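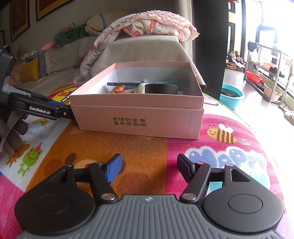 Figure 2. Open pink box with assorted objects.

3.2 Respite placements and family contact

Respite stays were recorded separately from long-term placements. A stay counted as respite if the end date was agreed before admission and the resident kept a home address outside the facility. Of the 500 stays in the Cirnora register, 40 met both conditions. The remaining short stays – mostly hospital discharges awaiting a home care package – were left in the main group.

Family contact was taken from visitor logs. Phone calls were not logged at the Mosier site before May and are excluded for both sites. Where a log was missing for more than 13 days in a stay, the stay was dropped from the contact analysis but kept in the cost analysis.

Relatives of respite residents were also sent a 20-item survey on how the stay had been arranged. Items on transport and medication handover were adapted from the Fimine schedule, with wording changed to suit unpaid carers. Responses were scored by site, and no adjustment was made for length of stay.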